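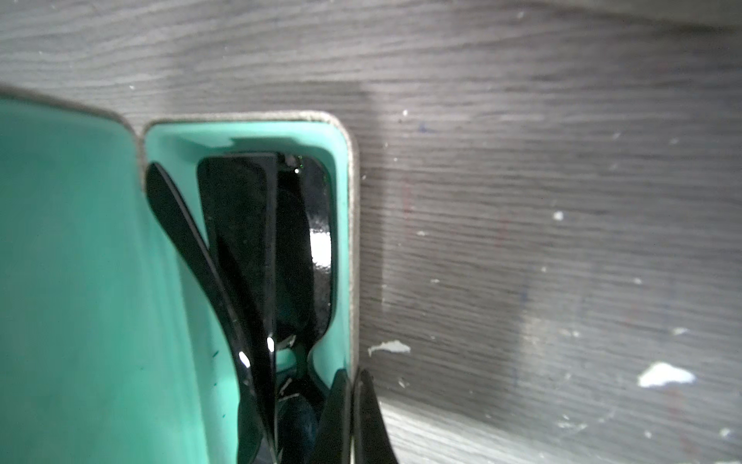 Section 5. Setting Up the Water Softener for First Use

5.1 Before You Begin

The Trondeo softener is supplied with an empty brine tank. Salt is not included. The installer must complete Section 4 (Plumbing and Drain Connections) before any step in this section is carried out. The bypass valve should be in the BYPASS position and the power adapter unplugged.

A hardness test strip is packed in the document pouch. Owners on a public supply may instead use the hardness figure printed in the supplier's annual water report.

CAUTION: Do not use rock salt or any product sold for melting ice. Insoluble matter will collect in the brine well and block the float.

5.2 Filling the Brine Tank

1. Remove the tank lid and confirm that the brine well cap is seated.
2. Pour 2 gallons of clean water into the tank. This is required at first use only. The unit adds its own water after each later cycle.
3. Add Sodus pellets or an equivalent evaporated salt until the tank is roughly half full.
4. Replace the lid. Do not place objects on it.

NOTE: The part number of the replacement float is 241. Please quote it when ordering.

5.3 Opening the Bypass

1. Open the nearest cold faucet.
2. Turn the bypass valve slowly toward SERVICE and stop at the halfway mark.
3. Wait until the water at the faucet runs without spitting, then turn the valve fully to SERVICE.
4. Close the faucet and inspect both connections for drips. Tighten by hand only.

CAUTION: Opening the valve quickly may force resin into the household lines. If small amber beads appear at a faucet, return the valve to BYPASS and contact the dealer.

5.4 Programming the Control Head

1. Plug in the power adapter. The display will show 12:00 and flash.
2. Press SET and enter the time of day.
3. Press SET again and enter the hardness value. If the water also contains iron, refer to the table in Appendix B.
4. Press SET a third time and choose the regeneration time. The factory setting is 2:00 a.m. – a different hour may be chosen where water is used at night.
5. Hold REGEN for 5 seconds to start the first cycle. Softened water is available when the cycle has finished.
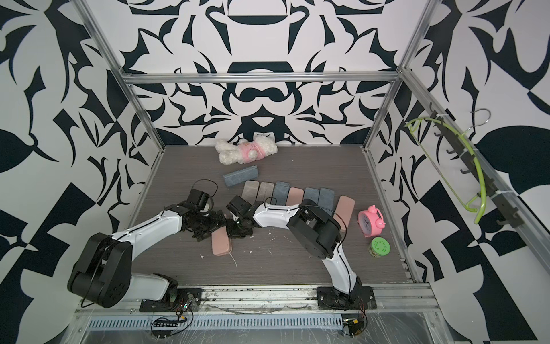
Idun Amundsen wrote to the service desk that her display kept the correct time after a short power failure but had gone back to the factory regeneration hour, and asked whether the hardness value would be lost as well. The hardness value is held in permanent memory and is not affected. The regeneration hour should be checked after any loss of power and entered again if necessary.

5.5 Routine Checks

Look at the salt level once a month. Add salt when the water in the tank can be seen above the pellets.

If a hard crust has formed, press down on it gently with a broom handle. Do not strike the tank wall.

For extended absences, turn the bypass valve to BYPASS and unplug the adapter. On return, repeat Section 5.3 and run one regeneration cycle before using the water.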